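Aren Kitchen Sim Demos, readme

Last touched January 16, 2020. Written fast, will clean up later. Ask Remzi Yaman if something doesn't load, Tahira Pirzada for anything on labels.

What it is

Teleoperated demos of a two-arm robot doing small kitchen jobs, all in simulation. Meant for imitation learning. 1,889 episodes in the main set, 300 more held out for eval. Please don't train on the held out ones, even for a quick check. Somebody did in the last round and we had to throw out a week of numbers.

No real-robot data in here. That's the Vachon set, separate repo, separate permissions.

How it was gathered

Four operators: Tahira, Remzi, Shamim Mohmand, Shahzad Bukhari. Each one drove both arms with a pair of hand controllers. Sessions capped at 40 minutes, after that the grasps get sloppy. Operators got a one line instruction on screen and then did the task however they liked. We wanted the variety. Shamim goes in from the side a lot, Shahzad nearly always from above, so if your policy seems to have two minds about the approach, that's probably why.

Failed tries are kept. Look at the success field. A drop followed by a good regrasp counts as success, regrasp is flagged too.

What's in an episode

joint positions and velocities, both arms
gripper opening, both arms
commanded actions (not the same as what the arm did, careful)
color frames, fixed view plus wrist views
object poses from the simulator
instruction text, operator id, success, regrasp

State is logged every step, frames are not. Use the timestamps to line them up, dont assume index matches index.

Scenes

10 kitchen layouts. Counter material, wall finish and cabinet color get swapped between layouts, object positions get jittered inside each one. Objects are food and the usual stuff you'd find next to it: cheese, squeeze bottles, cutting boards. 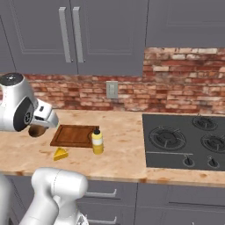
Lighting is fixed per layout. Ubaldo Fabbri has a branch that randomizes it but the shadows came out wrong on two layouts so it's not merged. Maybe February.

Known problems

Arms block the fixed view in plenty of episodes. Use the wrist views if you need to see the contact.
Small objects sometimes sink a little into the counter at reset. Physics pushes them back out in the first few steps, trim those.
Stove knobs don't turn. Don't write instructions that need them.
Instruction text has typos, left as typed.
Left and right gripper openings were swapped in the early Climex export. Fixed here. If you still have that copy delete it.

Loading

Run the loader script with the path to the unpacked folder. Needs a lot of disk, check before you start. The Stendov converter works too but drops the regrasp flag, no idea why yet.

Use

Research only for now. License file is coming. If you publish with it, name the set and say which split you used.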